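Notebook, February
Adhesive and paste trials, wall coverings, continued from the last book

Start 8:40. Shop at 66 F, humidity 38 percent on the wall meter. The meter reads high compared with the sling, so treat as 36.

Carryover

The Skekau paste batch from the last entry was left covered overnight. Skin on top, removed and discarded. Below the skin the paste is smooth and drops off the brush in a short string. Stirred two minutes by hand, no lumps. pH strip between 7 and 8. Using it for the peel strips today and then dumping it. Label on the bucket still has the old batch letter, needs changing.

Quang Hứa cut the backing boards yesterday. All from one sheet, edges sealed, faces sanded with 120 and wiped. Half are primed with the acrylic sizing, half are bare. Bare ones have an X on the back in pencil.

Peel strips, set C

Paper: Zornent nonwoven, 12 inch strips cut along the roll. Paste weights as in set B so the two can be compared. Booking time 5 minutes for half the strips and none for the others. The supplier sheet says paste-the-wall only, no booking, but the customer's hangers book everything out of habit and we want to know what that costs.

Hung between 9:15 and 9:50. Smoothed with the plastic blade, seam roller on the edges only. Squeeze-out wiped with a damp sponge, sponge rinsed after each board.

Observations at hanging:
Booked strips grew very little, under 1/32 on the width. Expected for nonwoven.
Unbooked strips slid easily for the first minute, then grabbed.
One booked strip on a bare board had to be lifted and reset. It came up clean. Marked with a dot in the top corner, leave out of the averages.

Pull at 24 hours and again at 7 days. Spring scale, 180 degree peel, steady hand speed. The motor drive on the pull rig is still stalling at low speed, so it is by hand again. Same person pulls the whole set. I did set B, so I do set C.

Set B results, 7 day

Pulled before lunch. Primed boards: paper released dry in full strips with no backing left behind. Bare boards: partial release, fuzz left on the board over the lower third of most strips. Peel force on bare was higher and much more scattered. The scatter comes from the board face tearing, so it tells us about the board and very little about the paste. Same finding as the test Andrade ran on their own drywall last year, where they quit testing on bare board entirely. I would keep a few bare ones as a reference but stop averaging them.

Action: change the sheet so board tear is its own column.

Pattern match and seams

Main job for the afternoon. Grolora wants a written method for matching large free-form patterns at inside corners. Their current sheet assumes a straight or half-drop repeat with a motif the hanger can see and aim for. Marbled and contour prints give no such target. The eye follows lines across the seam and picks up a break of 1/16 at normal viewing distance.

Points for the method:

1. Measure from the corner at top, middle and bottom. Take the widest and add 1/2 inch for the wrap. Cut the strip to that width and keep the offcut.

2. Hang the first part, wrap into the corner, slit at the top and bottom so it sits flat.

3. Drop a plumb line on the second wall at the offcut width. Hang the offcut to the line, overlapping the wrap.

4. With contour prints, slide the offcut until the lines meet at eye level and let the error go to the ceiling and the baseboard. If the corner is out of plumb there will be error somewhere. On small motifs we split it. On flowing lines, splitting it leaves a visible break along the full height.

5. Double-cut only if the overlap shows through. Fresh blade for each cut.

6. Busy color hides a small mismatch better than the line work does. Dark outlines are the worst case. Coral and lavender swirls with a thin dark outline need the same care as a stripe. 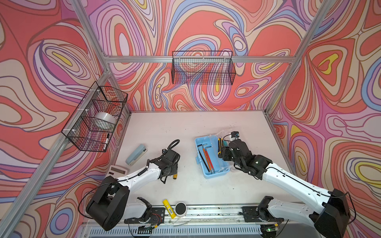

Repeat check

Rolls 1 through 4 of the contour print laid out face up on the long bench, ends squared. Repeat measured with the steel tape from one registration mark to the next. Nominal is 25 1/4. Rolls 1, 2 and 4 on nominal. Roll 3 long by 3/32, same at both ends of the roll, so it is a stretch in printing and not a local defect. Over an 8 foot drop that adds up to more than a quarter inch. Pulled roll 3 and tagged it. Do not hang it next to the others.

Shade check under the daylight tube: 1 and 2 match. 4 slightly warmer in the pinks. Usable on a separate wall. Run number on 4 is 366, the others are from the earlier run. Should have been caught at receiving. Quang will ask for a replacement for 3 and find out if more of the earlier run is in stock.

Viscosity, new dry mix

Mixed 400 g water and powder per the bag ratio. Water at 60 F, which is the low end of what the bag allows. Poured the powder in slowly with the paddle running. Cup readings at 10, 20 and 30 minutes. Still climbing at 20, level by 30. The bag says ready in 15. At this water temperature it is not, and pasting at 15 would put on a thin coat that thickens on the wall. Repeat tomorrow with warm water before saying anything to the supplier.

Cleanup of the cup took longer than the test. Soak it next time.

Open items

Set C, 24 hour pull, by 9:50 tomorrow
Repeat viscosity with warm water, then again at 60 for a second reading
New column for board tear
Motor drive: check the belt before ordering a controller
Blades, nearly out of the snap-off kind
Draft of the corner method to Grolora once step 4 has a sketch. The plumb error wants a drawing, the text alone is hard to follow
Old Skekau bucket: dump, wash, relabel

Stopped 4:35. Heat left on low for the strips.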